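Rubber bands sticking to finished tabletop, and sorting by size
Posted in February by Celina Baran

cbaran
I bundle seed packets and index cards at a solid-wood table. Pale planks, glued up edge to edge, hardwax oil finish. I buy bands in mixed bags of 400, tip out a portion, and pull the usable ones by hand into a shallow bin. Leftovers sometimes stay on the wood overnight. Last month I lifted one that had been there much longer and it left a faint dull line in the shape of the loop. Two questions. Is the mark in the finish or in the wood? And is there a faster way to sort than one at a time?

stonar_bench
In the finish, almost certainly. Natural rubber bands carry oils and accelerator residue, and these migrate into a soft finish under contact. Wipe with mineral spirits on a white cloth and let it flash off. If the line is still there, rub lightly with a gray pad and re-oil that plank only. Test on the underside first.

pappas_c
Disagree on going straight to mineral spirits. On hardwax oil less than a month old it can pull the wax and leave a bigger dull patch than the one you started with. Start with warm water and a drop of dish soap. Wring the cloth out well and wipe with the grain.

stonar_bench
She never said it was new.

cbaran
It isn't. Finished two years ago, recoated once. The table as of this afternoon:

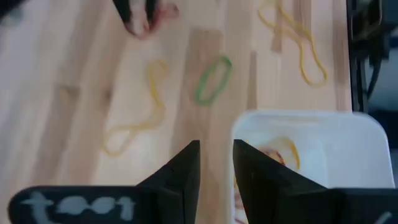 Two yellow and one green still on the wood, bin at lower right.

The yellow ones are harder to pick out on that wood than the green. I miss them when I clear up, and I suspect the mark came from one I missed.

yao_sh
Then the sorting problem and the finish problem are the same problem. Put something dark and nonporous under the work. I use a charcoal silicone baking mat with a raised edge. Yellow shows up immediately and nothing touches the table.

Anisa T.
Silicone grips the bands, though. They drag when you sweep a pile toward the edge. A dark melamine tray is better: bands slide, and you can tip the whole thing back into the bag.

yao_sh
Drag hasn't bothered me. I pick, I don't sweep. Fair point if you sweep.

Ikhsan Nugroho
On speed: don't sort by color. Color says nothing reliable about size in a mixed bag, and two yellow bands can be different lengths. Put two nails in a scrap board and hook each band over both. Slack goes in one bin, snug in another, and anything that won't reach without real tension goes in a third. I did 51 bands in 11 minutes this way, including rejects.

pappas_c
That's slow. I can do over a hundred by eye in that time.

Ikhsan Nugroho
By eye you don't find the cracked ones. The stretch is the test. Old rubber shows fine cracks at the bend before it snaps, and I'd like to know that before it goes around a bundle.

Anisa T.
Also, a band lying in an S or a double loop looks a different size from the same band lying in a ring. Eye sorting from a loose pile is a guess unless you lay each one flat.

cbaran
Noted on the nails. I only need two grades, so one go/no-go spacing should do it. What about storage? I've been leaving the sorted ones in the open white bin.

stonar_bench
Lidded and out of the light. Ozone and UV are what crack them. A drawer is fine – keep it away from anything with a brush motor.

yao_sh
Second the lid. I'd also keep bands out of soft vinyl containers. Mine went tacky in one. Polypropylene has been fine.

cbaran
Update on the mark. Soap and water did nothing visible. Mineral spirits took out most of it, and the rest shows only at a low angle with a lamp on. I'll leave it until the next recoat. Ordered a dark tray, 2 inches deeper than the bin is wide so it will sit inside.

pappas_c
Check the underside of the tray for rubber feet before you leave it parked on that finish. Same chemistry.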